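Follov Laboratory
We have completed the first stage of our study on teaching robots by hand demonstration. A short thread follows on how the work is done and what we have learned so far. 1/9

The study asks a simple question: how well can a robot learn to handle printed matter from a person who shows it the task? Brochures, leaflets and single sheets bend, slide and fall over, and they are hard to describe in code. 2/9

Demonstrations are given with a pair of hand-held grippers, one for each hand. The operator works at a table and feels the resistance of the paper directly. Our earlier trials used remote control from a second desk, and operators found folded paper very difficult to judge at that distance. 3/9

The current task is filing. A brochure is to be picked up, turned if necessary, and placed in one compartment of a clear divided box. Each demonstration is limited to 12 seconds, a figure agreed after the pilot in January. 4/9

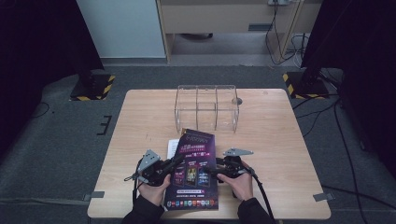 Operators are asked to move at an even pace and to avoid correcting a grip more than once. Hesitation is recorded along with everything else, and the trained policy will reproduce it faithfully. Fraser Aitken has written the guidance notes for new operators, and these will be shared with our partners at Bidard. 5/9

To date the team has accepted 371 demonstrations. A further 100 were set aside, mostly for late starts or for a brochure released above the box instead of inside it. The rejected recordings have been kept – they are useful for training the software that checks quality. 6/9

Glossy covers remain the main difficulty. They slip at low grip force and crease at high force, and the margin between the two is narrow. Brândușa Pascu is leading the work on grip force and will report separately. 7/9

The choice between hand demonstration and remote control is not settled. Leif Vik's group continues to use remote control for heavier objects, where the operator's own strength would otherwise affect the result. We expect both methods to stay in use. 8/9

The next stage adds single sheets and mixed stacks. Organisations wishing to supply surplus printed material, in any language, are invited to write to Laurențiu Surdu at the laboratory office. Used items are welcome – worn folds are of particular interest. 9/9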